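Ustomeck Shared Workshop
Frequently Asked Questions: The Flostgate Two-Arm Robot Build

This page answers the questions most often received from members and visitors about the Flostgate build. Questions about membership fees and opening hours are answered on the General Information page.

What is the Flostgate build?
Flostgate is a two-arm robot under construction at the Ustomeck workshop. It is intended to help one person with tasks that normally call for two, such as carrying panels, holding shelving level and moving tabletops. The build is led by Smaranda Voicu. Fadi Zoubi is responsible for wiring and control software.

Is the design available to members?
Yes. Drawings, the parts list and the current software are kept in the Flostgate folder on the member server. Members may copy the files for a build at home. Drawings marked "draft" have not been checked against the finished parts and should not be used for cutting or printing.

How much does a build cost?
The parts list for one arm, without its gripper, currently totals $800. Members who already own suitable motor drivers will pay less. Prices are reviewed in July.

Do I need my own tools?
A home builder will need a 3D printer, a soldering station, a set of metric hex keys and a torque screwdriver. All of these may be used at the workshop by members who have completed the bench induction.

How many printed parts are there?
Each arm uses 53 printed parts. The elbow housing takes the longest, and it must be printed in one piece. Two-part housings made from the earlier files flex under load and have been withdrawn.

Which controller does the robot use?
The arms run on the Tudose control board. Each board drives 6 joints. The gripper is connected separately through its own cable, which should be tied back at the wrist and again at the elbow – a loose cable will catch when the forearm turns.

May I attend a working session?
Members may attend any session listed on the build calendar. Guests must be signed in by a member. Long hair must be tied back and lanyards removed before entering the marked area.

What happens during a handover trial?
A handover trial tests whether the robot can take an object from a person. The person holds the object level and still at the agreed height. The operator brings both grippers into place, calls "closing," and closes them one at a time. The person keeps hold of the object until the operator calls "held." Either party may stop the trial at any point by saying "stop."

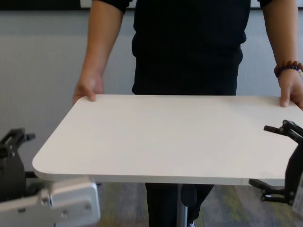

Handover trial with a white tabletop. The right gripper is placed with one finger over the board and one beneath it.

Where should I put my hands during a trial?
Hold the object at its edges and keep your fingers outside the space between the gripper fingers. If a gripper must close near your hand, ask the operator to move it before the trial goes on.

What is the load limit?
The present limit for the two arms together is 33 pounds. This limit applies to trials at the workshop and is subject to change once the new shoulder brackets from Niltorberg have been fitted.

May I run the robot alone?
No. Two trained members must be present whenever the arms are powered, and one of them must remain within reach of the stop button. Software may be tested alone with the motor supply switched off.

How do I report a fault?
Write the fault in the build log and attach a red tag to the affected arm. Tagged arms may be returned to use only by Ms. Voicu or Mr. Zoubi. Questions not covered here may be left at the front desk, marked "Flostgate."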